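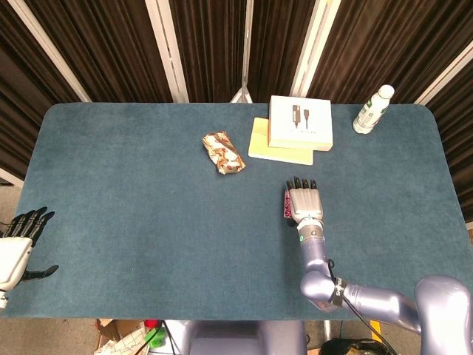 Relatório de progresso n.º 2
Projeto Stirkmont — triagem e arrumação de pequenos objetos em superfície de trabalho
Entidade executora: Goncombe
Destinatário: Capucine Baudry, gestão de financiamento
Data: 6 de março de 2023

1. Âmbito

O presente relatório cobre os trabalhos realizados desde a entrega do relatório anterior, em dezembro. Incide sobre a preparação da sala, a constituição do lote de objetos de uso corrente e a redação das instruções de arrumação. A componente de formação, prevista na tarefa 4, é objeto de documento separado.

2. Sala e superfície de trabalho

A mesa retangular foi mantida. O tampo é usado com manta de feltro azul-esverdeada, de cantos arredondados, que passa a ser a cobertura única para todas as sessões. A alternativa lisa fornecida pela Enix foi devolvida: os invólucros leves deslocavam-se ao abrir as portas e a posição inicial tinha de ser refeita.

O fundo é fechado por cortinas plissadas castanho-escuras. A proposta de as substituir por painéis rígidos foi retirada do plano, com transferência da verba correspondente para a rubrica de consumíveis. Kobina Wumbei verificou as fixações e não registou anomalias. Fica pendente a revisão da iluminação do lado da entrada, dependente do senhorio.

3. Lote de objetos

O lote completo tem 242 referências, das quais 90 estão descritas em ficha própria. A ficha indica designação, material quando conhecido, dimensões, estado de conservação e destino (guardar, reutilizar, eliminar). O objetivo contratual é de 400 referências no fim do projeto.

A disposição de mesa adotada como base para as instruções reúne artigos de comportamento distinto:

Invólucro metalizado amarrotado, prateado, com zonas impressas em castanho e avermelhado. Destino: eliminar. A forma é irregular e não se repete entre colocações, pelo que a ficha não fixa dimensões.

Bloco amarelo-claro, assente na horizontal. Destino: guardar. Serve de base ao artigo seguinte.

Caixa branca quadrada, com ilustração impressa de dois dispositivos escuros em forma de caneta. Destino: guardar. Colocada sobre o bloco e desviada para trás e para a direita, de modo que o amarelo permanece visível à esquerda e em baixo.

Frasco de plástico branco com tampa branca e rótulo verde, tombado de lado. Destino: guardar, na vertical.

O empilhamento da caixa sobre o bloco levantou uma questão de classificação. Saodah Osman propôs tratar o conjunto como artigo único; a versão em vigor mantém duas fichas e acrescenta um campo de dependência — «assente sobre» — preenchido apenas na ficha do artigo superior. O campo foi aplicado às fichas já existentes e não obrigou a renumerar.

4. Instruções de arrumação

A versão 2 das instruções substitui integralmente a anterior. Alterações principais:

a ordem passa a ser eliminar primeiro e guardar depois;
os artigos empilhados são separados antes de qualquer transporte;
os frascos tombados são postos de pé sobre o feltro e só então levados para a prateleira;
as embalagens com impressão são guardadas com a face ilustrada para a frente.

Ikhsan Purba reviu a terminologia. «Papel» deixa de ser usado para invólucros metalizados, e «caixa» fica reservado a embalagens de paredes rígidas. A versão inglesa aguarda revisão.

5. Desvios

As caixas de armazenamento encomendadas à Enix chegaram com tampa de modelo diferente do pedido. São utilizáveis, mas não empilham com as existentes. A troca foi solicitada e não tem custo para o projeto.

O preenchimento das fichas está atrasado face ao cronograma. A causa é a medição dos artigos deformáveis, que consome mais tempo do que o previsto na candidatura. Aiman Pangaribuan assume esta tarefa a partir do próximo período, o que liberta Kobina Wumbei para a manutenção da sala.

6. Trabalhos seguintes

Conclusão das fichas em falta para os artigos já reunidos. Aquisição de novas referências, com prioridade para frascos e embalagens flexíveis, em que o lote é menos variado. Revisão da etiquetagem das prateleiras segundo a nova terminologia.

Solicita-se à gestão de financiamento a confirmação escrita da transferência entre rubricas referida no ponto 2.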